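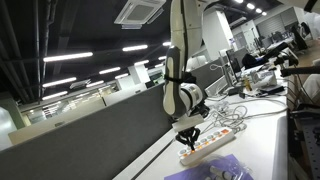

Medholm Speaker Timer
Public comment light for councils, school boards and county commissions

$475.00
In stock. Ships from our warehouse on weekdays.

Every public body in America has a rule limiting how long a resident may speak, and every public body has a resident who regards the rule as an opening offer. The Medholm is a three-color light with a clock on it. It sits where both the speaker and the chair can see it, it counts down, and it treats the man who is angry about leaf pickup exactly the way it treats the former mayor.

Green means go ahead. Yellow means find your last sentence. Red means you have already said it. What happens after red is between you, the chair and the First Amendment, and we don't sell anything for that.

What's in the carton
Light tower with clock face
Clerk's control box
50-foot connecting cable
Power adapter
Clamp for the edge of a dais or table
Printed card explaining the colors, for people who have never driven a car

Setting the time
Turn the dial to the length you want and press Set. The Medholm remembers it until you change it, so a board that has given everybody three minutes for the last thirty years can leave it alone for the next thirty. When forty people sign up about the dog park and the chair cuts everyone to ninety seconds, that's one turn of the dial. The booing is separate.

The yellow warning comes on at thirty seconds unless you tell it otherwise. Some boards like a full minute. In our experience a full minute mostly gives people time to remember a second topic.

Pausing
The Pause button is for interpreters, dropped microphones, fire alarms and commissioners who interrupt a resident to ask a question that is really a speech. Press once to stop the clock, again to restart. The display shows a small P the whole time it's paused, in view of the room. We were asked by several customers to make the P optional. It is not optional. If the clock stops for somebody's brother-in-law, the room gets to know about it.

The meeting record
The control box keeps start time, stop time and overrun for the last 2,000 speakers. Plug in a memory stick and it writes out a plain file that opens in any spreadsheet. It records no names and no sound. It will, however, tell you how far past red each speaker was allowed to go, in order, and if your sign-in sheet is also in order you can draw your own conclusions, as can your local paper when it files a records request. Clerks tend to love this feature. Chairs come around to it.

The record can be cleared only with the key, and clearing it leaves a line saying it was cleared. Please check your state's retention rules before you go near the key.

Choosing a finish and an alarm
The standard Medholm is silent. It comes in gray or in a brown that was meant to match council chamber paneling and matches about as well as you'd expect.

Amano mount: puts the light on the front lip of the lectern, directly under the speaker's nose. Good for people who look only at their notes. Fits lecterns with a flat lip; carved eagles and state seals are in the way and we can't help you there.

Asura chime: adds a sound at red. There are two settings, Courteous and Audible. We recommend starting with Courteous.

Medholm with Amano mount and Asura chime, bought together: $763.00

Specifications
Power: wall adapter, supplied. No battery.
Display: visible from the back row of an ordinary chamber
Longest time: 59 minutes 59 seconds (please don't)
Shortest time: 10 seconds
Connection: wired only
Warranty: two years, parts and labor

Why there is no app
Because at some point during a hearing on a rezoning, somebody's phone will update itself. Also because a wireless timer can be blamed for almost anything, and a cable can be held up and shown to people.

From customers

"We had been using the vice chair's kitchen timer, which was shaped like a tomato. It was hard to gavel anyone down with a tomato ringing. Nobody has accused the Medholm of favoritism yet, though one gentleman did call it a communist." Kimie Yokoyama, town clerk

"Works fine. The first person it cut off was me. I wrote the ordinance, so I suppose that's fair. Took off a star for the brown." Mark Anthony Bautista, council member

"I have spoken at every meeting for eleven years and I would like it noted that the yellow light is distracting." Osaze Edet, resident

Mr. Edet didn't buy one, but he did write to us by certified mail and we felt he should be heard. His letter ran slightly over.

Questions we get

Can the chair give one speaker extra time?
Yes. Press Add. It adds a minute, and it shows up in the record as an added minute.

Can we use it on council members?
You can. The hardware has no objection. We know of boards that bought it for this purpose and have yet to plug it in.

Will it cut off the microphone?
No. There's a relay terminal on the back of the control box, and your sound contractor can wire it up if your attorney agrees. Ask the attorney first.

Do you take purchase orders?
From any government body, yes. Terms are thirty days. We're aware of how that goes.

Ordering
Call or write to Flidusari and ask for Yuzuki Nagano, who handles quotes and will fill out your vendor packet, including the page that asks whether we are also a paving company. Orders placed after the March budget vote ship in the order they come in.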